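Notes for the choral workshop, second session. Please bring a pencil and your own copy of the score. These notes were typed by Valentin Lazăr and corrected by Divina Enriquez, who will also play the piano.

## Setting a poem for mixed choir

In the first session we looked at the text alone. We read "The Ferry at Luselus" aloud, and marked where each person took a breath. Most of you breathed after the second line, although the poet gives no comma there. Keep this in mind, for the composer, Pacita Sebastian, did the same as you. Her first long rest falls in exactly that place (bar 22).

### 1. Syllable and stress

English words have strong and weak syllables, and the music should usually respect them. In the word "water" the first syllable is strong. If a composer puts the second syllable on a high, long note, the listener hears a mistake, even when he cannot say what is wrong.

Sebastian breaks this rule one time only. At the words "the water waiting" the altos hold the weak syllable of "water" over the barline, while the sopranos have already moved on. The stress becomes unclear, and so does the harmony. I believe this was done on purpose, but Divina is less sure than I am. We will sing it both ways and you may decide.
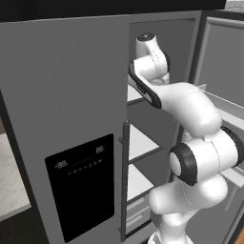 *Fig. 1. Robot arm at an open refrigerator, computer rendering.*

### 2. The chords

The piece begins on an open fifth, D and A, in the men's voices. There is no third, so we do not know yet if we are in major or in minor. The altos enter with E, a second above the D. Please do not be afraid of this second. It must be sung softly but quite straight, without vibrato, or it will sound like a wrong note.

Three terms which you will need today:

- **Suspension:** a note is held from the old chord into the new chord, where it does not belong, and then moves down by step.
- **Added note:** a note which does not belong to the simple chord, and which stays there. It does not need to move.
- **Pedal:** one low note is kept for a long time, and the chords change over it.

In the middle part the basses hold a pedal D under everything. Tempo here is crotchet = 70. Many choirs go slower because the music is quiet, and then the basses cannot manage the phrase. If you must breathe, do it in the middle of the note and never together with your neighbour.

### 3. Where the words disappear

From the second verse the choir divides into eight parts, and the text is no longer sung by all at the same time. The tenors carry the words. The other voices have only "ah" or a closed "mm". So the tenors need to give more consonants than feels natural, and the others need to give less sound.

Maribeth Baluyot, who conducted the first performance with the Flaltora Singers, wrote in my score at this place: "Tenors tell, all others remember." I have found this more useful than any dynamic marking.

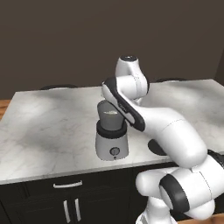
*Fig. 2. Robot arm and blender on a marble countertop, computer rendering.*

### 4. The ending

The last page returns to the open fifth, but a tone higher, E and B. Over this, a solo soprano sings the first line of the poem again. The composer leaves out the final word. In the printed text the line has it; in the music the soprano stops one word before, and the choir closes on a hum.

Do not make a big ritardando. The note values already become longer, and if you slow down as well, the effect is doubled. The piece is 163 bars long and the last nine of them contain almost nothing but the hum.

## To prepare

1. Mark in your part every suspension between letters B and D. Sopranos have fewer than the others.
2. Speak the tenor text in rhythm, all voices, not only tenors.
3. Compare the ending with that of Venkatesh Fernandes's "Prustden Evening", which is in the same folder. He also ends without a third. Write 2 or 3 sentences on whether it has the same meaning there.

Pronunciation: "Luselus" has its stress on the first syllable, and the final "s" is placed by the conductor's left hand.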